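Handout 6 — Small Objects and the Work Surface
Course: Sorting and Packing by Hand, Tisilside
Teacher: Llinos Gough
Room 10

Last time we spoke about large things: boxes, trays, folded cloth. Today we stay with the small metal things, which are more difficult than they look. A paper clip is flat, light and thin. On a hard table it slides away when the finger pushes it, and the nail must go under the wire. On carpet it stays in its place, but the wire can sink a little into the pile.

Color is also important. Silver metal on a white table is hard to find for tired eyes. Blue or dark green cloth gives a better contrast, and the metal catches the light.

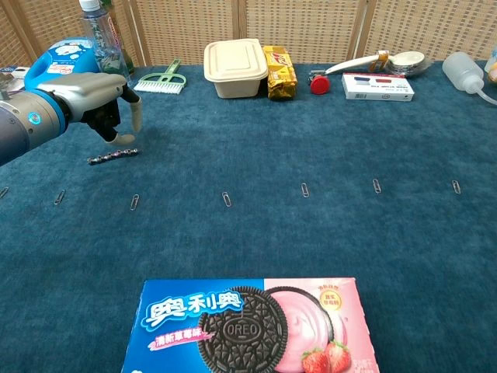

Why do we put paper clips in a row before we pack them?

A row makes every clip separate, so the hand takes one and not two. It also shows quickly if one is missing or turned the wrong way. Leave a space of one finger between the clips and let them all point in the same direction.

A short chain needs another method. Clips keep their shape, but a chain changes its shape each time you touch it. Take it at one end, lift slowly, and let the other end hang until it is quiet. Then lower it into the container — the hanging end first. If you take a chain in the middle, the two ends swing and may pull a clip with them.

Food packages should be packed apart from metal pieces, also when the package is closed. A carton goes down on its widest side.

For the next lesson: practice with 10 clips and one chain, first on a bare table and then on carpet. Write down which surface was slower for you. Bring your notes, and please read the Rosser pages on fasteners up to the second table.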